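Search this site
Search
Menu

3. Gathering the examples

3.1 Setup and operators

All examples were gathered on the one bench, two arms, white tabletop, with the brown sheet laid over it before each block. The sheet does two jobs. It gives the same background from run to run and it lets an operator shift the whole layout a little without touching the arms. We did not replace it when it creased. Creases and specks were left in on purpose, as a policy trained on a spotless sheet did badly in our March pilot the moment the sheet got marked.

Three operators took part (Heffernan, Ebrahimi, Panicker). None had driven two arms at once before the pilot. Each did a practice block which was thrown away, then recorded blocks of seven runs with a break between. Longer blocks were tried and dropped. Hands get tired, the motions get lazy, and the lazy motions end up in the data with everything else.

The arms are driven through Clalport, our own teleoperation layer, with logging by Achari. Joint positions, gripper opening and camera frames are all stamped by the same clock. Early runs were not, and were discarded.

3.2 The sweeping task

The task is small-item tidying. Items start on the sheet, a brush moves them into a dustpan, the pan is then emptied into an open box. Written down it is one line. In practise it splits into five stages: take the brush, bring the pan, sweep, lift, tip. We asked operators to do the stages in that order but gave no instruction on which arm should hold what, and they soon settled into habits of their own. Heffernan nearly always swept with the right. Ebrahimi swapped. Both kinds are kept.

Items were drawn from a tray of household odds and ends: small packets, small bottles, bits of coloured plastic. Nothing heavy enough to stall the brush. Rolling items were the worst by a distance and we kept them for that reason. A bottle that rolls away makes the operator reach again, and a second reach is just the sort of example a learner is usually short of.

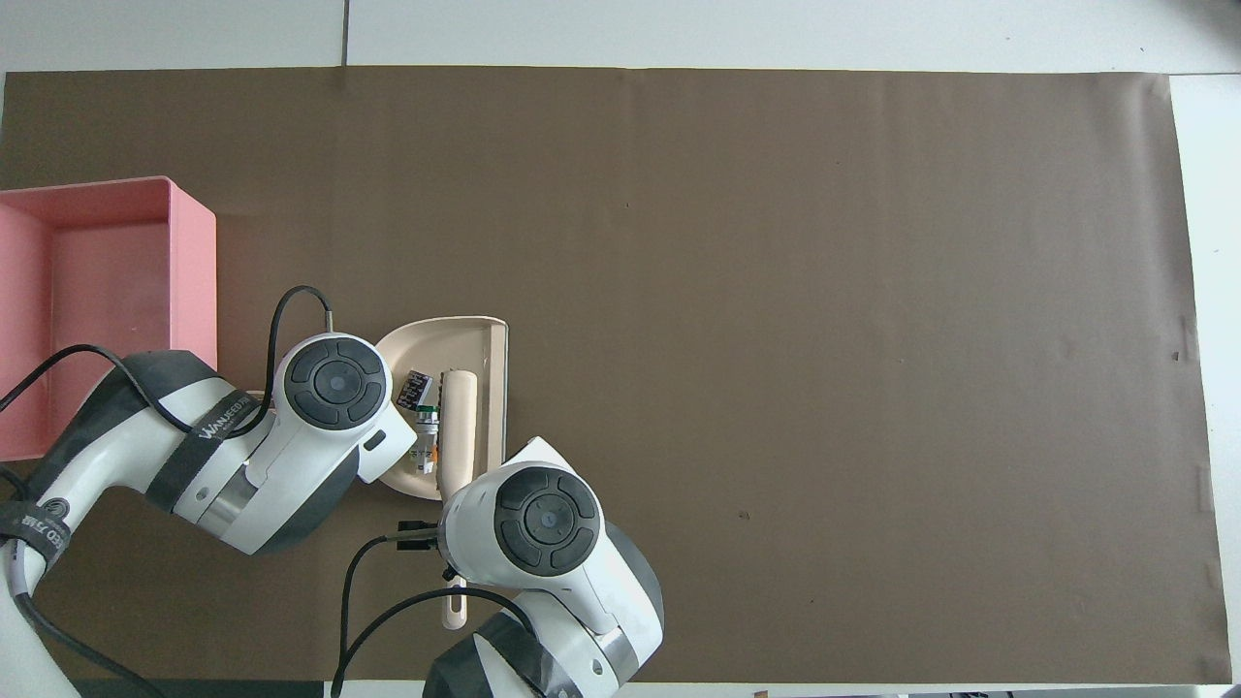 Figure 3. Sweeping task, head view. Both arms at the dustpan with items in it; open pink box at left.

The head view is the one used for training. It loses a fair bit at the sides, the box in Figure 3 being a case in point, and the arms themselves hide parts of the sheet. We thought about moving the camera back. Against that, small items get very small very fast, and the orange piece by the bottle in Figure 3 is already close to the limit of what the encoder makes use of. Camera stays where it is. Cables were also left as they are, loops and all. They cross the box in some runs and not in others and the policy has to put up with it.

3.3 What counts as a run

A run starts when both grippers are open and clear of the sheet. It ends when the pan is back on the sheet after tipping, or when the operator calls it off. Called-off runs are kept in a separate folder with a short note on why. We recorded 61 full runs per operator over the collection period, plus 31 called-off runs across all three. Most common reasons in the notes: brush slipped in the gripper, pan pushed away instead of filled, item wedged under the lip.

Wedging needs a word. The lip of the pan does not sit quite flat on the paper unless pressed, and pressing too hard drags the sheet. Operators found the balance by feel, which is awkward, as there is no force feedback in Clalport. What they did in the end was watch the paper. If it began to pucker they eased off. Whether the learner picks up the same cue from images alone we can not say yet, see Section 5.

3.4 Labelling

Stage boundaries were marked by hand afterwards by Nedeljković, using Purano, with Shenoy re-marking a subset without sight of the first marks. Agreement was good on taking the brush and on tipping. Poor on the sweep/lift boundary. The two of them sat down together and found they were using different rules: one marked the last touch of the brush on an item, the other marked the first upward motion of the pan. We went with the second, since it can be checked against the joint log. All affected runs were re-marked.

No labels are given for single items. We had planned to, and did a handful, but items overlap so much once they are in the pan (packet on top of bottle and so on) that the boxes were mostly guesswork. Dropped.

3.5 Balance and checks

Left alone, operators place the items where they are easy to reach. To counter this the start layout was set by a printed card pulled from a shuffled deck of 60, each card showing item spots and the pan's starting angle. Cards were not exact, an operator setting out by eye is off by roughly a finger's width, and that looseness is welcome. The box was moved only between blocks and always stayed on the left.

That last point is a real limit. A policy trained on these runs has never seen the box on the right and we have no reason to think it would cope. A mirrored set was started but the time ran out. Flipping the images is no answer either, the arms are mounted slightly differently and the joint log does not flip cleanly.

Every run was played back once at double speed before going into the training set. The checker looked for three things only: dropped frames, gripper readings that froze, and hands in view. Hands were the main problem at first, an operator leaning in to rescue a packet without calling off the run. After the first few blocks a reset was only allowed with the recording stopped, and it more or less went away.

3.6 Format and release

Runs are stored one per folder: images, joint log, gripper log, stage marks, card number, operator code. Operator names are not in the release. Called-off runs are included with their notes typed up as written, speling and all. The conversion to the Plusico format used in Section 4 is lossy (gripper opening gets rounded) so anyone wanting to train on fine gripper motion should start from the raw folders. The release was frozen in May 2022 and the results below all use that version.

This site uses cookies to improve your reading experience. Accept all | Manage settings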